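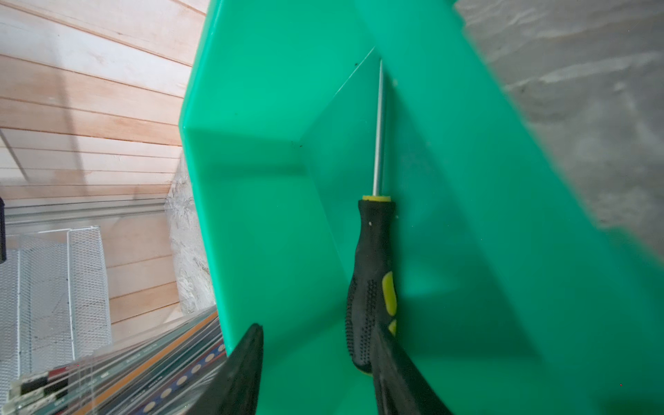 Cómo presupuestar una célula pequeña de recogida de piezas

Esta guía explica cómo preparar el presupuesto de un brazo con pinza para sacar herramientas de mano de cubetas. Sirve para un taller que compra su primer equipo y no tiene departamento de automatización.

Paso 1. Escriba la tarea en una frase
Por ejemplo: "coger un destornillador de una cubeta de plástico y dejarlo en la bandeja de montaje". Si la frase necesita dos verbos más, son dos tareas y conviene presupuestarlas por separado.

Paso 2. Elija la pieza difícil
Pida las ofertas con la pieza que peor se agarra. Un destornillador de vástago largo y brillante, con mango de goma negra, apoyado contra la pared de la cubeta, exige más que una caja cuadrada. Los dedos tienen que entrar a los dos lados del mango y la pared les quita sitio. Mida ese hueco antes de elegir pinza.

Paso 3. Separe las partidas
Nuestro reparto, sin contar el brazo, fue este:
Pinza Ramer con dos juegos de dedos: 2.188 euros
Cámara de muñeca Skarker, soporte y cable: 1.596 euros
Cubetas, topes y fijaciones: 521 euros
Reserva para puesta en marcha: 2.000 euros
La reserva no se toca para comprar material. Aled Ruddock, que llevó la compra, la puso en una línea aparte y así llegó entera a la instalación.

Paso 4. Pregunte por la cámara
Un plástico verde con brillo devuelve luz en el borde y deja las esquinas interiores más oscuras. Un vástago metálico también refleja. Envíe al proveedor una cubeta y una herramienta de las suyas y pida una prueba con ellas. En Plaltby la hicieron sin cargo; en Szénási la descontaban del pedido.

Paso 5. Cuente los consumibles
Dedos de repuesto, cables y cubetas. Compre todas las cubetas del mismo modelo y color - cambiar de color a mitad de proyecto obliga a repetir ajustes.

Paso 6. Reserve horas
Mariann Kovács calculó la formación por turnos y dejó el sábado por la mañana para las pruebas, con el taller parado. Esas horas van en el presupuesto igual que la pinza.

Paso 7. Compare ofertas
Ponga las ofertas en la misma hoja, con las mismas partidas. Revise plazo de entrega, garantía de los dedos y quién paga el desplazamiento si hay que volver. Si una partida aparece como "incluida", pida el importe por escrito.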